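The Long Road to a Decent Breakfast

Highway food has a poor name, and for years it earned it. Drivers on the long inland stretch between Starstead and Plarimton used to have one place to stop, and what it sold was a heat lamp, a rack of chips and coffee that had been on the burner since dawn. People ate there when they were hungry enough. Then they got back in the car and complained.

Ponness opened its first store on that road with a small kitchen, a short menu and a gravel lot big enough for trucks. It now has 17 stores, nearly all of them franchised, and nearly all beside a highway. The towns they stand in are small. The one where the company started has 4,000 people, and on a holiday weekend more cars than that go past without slowing down.

The company looks for sites where a driver has been behind the wheel for 2 hours or so and is beginning to think about a restroom. Food comes second. A store has to be on the right side of the road for the morning traffic, with an easy turn back out, and it has to have clean bathrooms. Franchise owners are checked on the bathrooms more often than on the kitchen, and some of them grumble about it.

The menu is built around breakfast, served until closing. The best seller is an egg and sausage roll on a soft bun, wrapped tight enough to be eaten with one hand. There is a chicken sandwich, a burger, a soup that changes with the season and a case of pies by the register. Testa, the bakery that supplies the buns, delivers before opening and takes back nothing. If an owner orders too many, they go into the bread pudding.

Most new owners come from outside the restaurant trade. They spend three weeks working in an existing store before they are given keys to their own, and the last of those weeks is spent on the early shift. Ordering is the part they find hardest. A store can sell out of rolls by nine one morning and have trays of them left the next, with no difference in the weather to explain it.

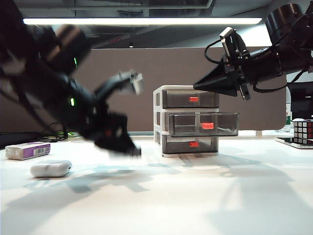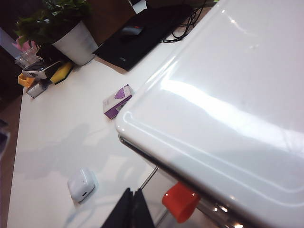

Buying in can look simpler than it is, and a reader who ran a sandwich shop in Plarimton for six years wrote to say that the fee is the small part of it. What hurt, the letter went on, was the slow season, when the rent on a highway lot stayed the same and half the trucks took the northern route. The reader's advice to anyone signing up was to ask for the January sales figures of every store nearby, and to walk away if they were not handed over.

Ponness does hand them over, on request, and they are not pretty. January is the worst month at all but 3 of its stores. Owners get through it by shortening hours and leaning on local trade — the school staff, the road crews, the retired couples who come in for soup and stay until two.

That local trade mattered more than anyone had planned for this spring. When traffic on the highway dropped away, the stores that knew their own towns did best. The Starstead store closed its tables, moved the register to the side window and began selling family trays of baked pasta and roast chicken, which had never been on the menu. The owner kept the trays on after the first month and has asked the company to let other stores sell them.

The company has not decided. It likes a short menu, and a tray that takes an hour in the oven ties up space needed for the lunch rush, if the lunch rush comes back. For now the trays are sold in Starstead only, ordered by noon and picked up after four. The pies are still by the register.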